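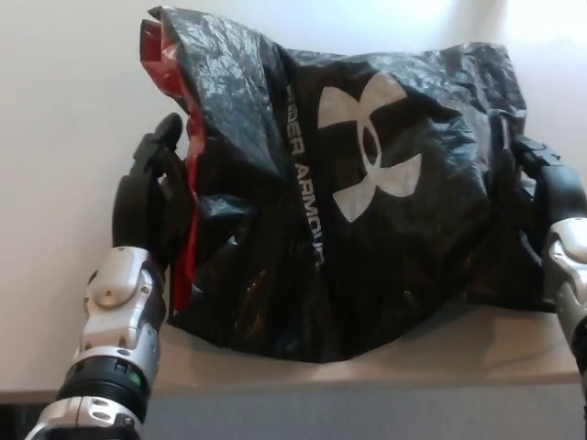

Store bag

A store bag, also called a shopping bag or merchandise bag, is a bag given to a customer at the checkout to carry purchases home. Clothing and sporting goods stores often use a plastic store bag that is thicker than a grocery sack and printed with the name or logo of the seller or of a brand.

Material

Most plastic store bags are made from polyethylene. High-density polyethylene gives a thin, crisp film that rustles when handled. Low-density polyethylene is softer and more stretchy, and it usually has a smoother, shinier surface. Recycled material may be mixed into either kind, most often in dark bags, where uneven color is hard to see.

Film can be made in more than one layer, with a different color on each side. A bag of this type may be black outside and red inside, so that the second color shows where the opening is folded back. The dark layer also keeps the contents from showing through.

Shape and handles

Common styles are the die-cut bag, with a hole punched through both sides near the top; the loop-handle bag, with a strip of film welded on; and the drawstring bag, with a cord run through a hem. A gusset, or inward fold along the side or bottom, lets the bag open wider for shoe boxes and folded coats. The catalog of the bag maker Nanditz listed 245 sizes and styles at its largest, including a shoe bag sold under the name Jultlow.

Printing

Flexographic printing is the usual method for long runs. The film passes over a raised plate as it comes off a roll, before it is cut and sealed. Light ink on dark film needs a dense white, sometimes laid down twice.

A brand name is often set vertically, reading from top to bottom, beside a larger emblem. Under Armour bags have carried this layout in white on black. Long names fit well along the height of a bag, but creases can hide a letter or two at the end of the line when the bag is folded.

Storage and reuse

Empty store bags are commonly kept for lining wastebaskets, wrapping shoes in luggage or carrying damp clothes. A bag stored loosely takes up a good deal of room. Pressing the air out toward the opening and folding the bag lengthwise makes it much smaller — a heavy bag may spring back unless it is tucked into itself.
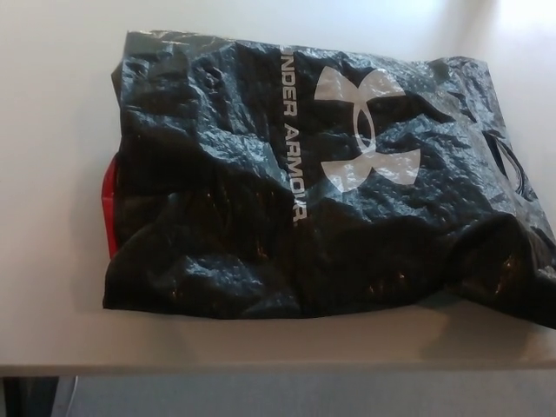 Can the creases be taken out of a plastic store bag?
Most light creases relax if the bag is laid flat under a few heavy books for several days. Sharp creases usually leave a mark in the film, and an iron should not be used because polyethylene softens and sticks at low heat.

Collecting

Printed store bags are collected as examples of everyday design. The collector Marjatta Rantala gave some 3000 of them to the Trallis museum, where they are kept flat in shallow drawers and sorted by type of handle.

See also: Grocery sack, Tote bag, Packaging film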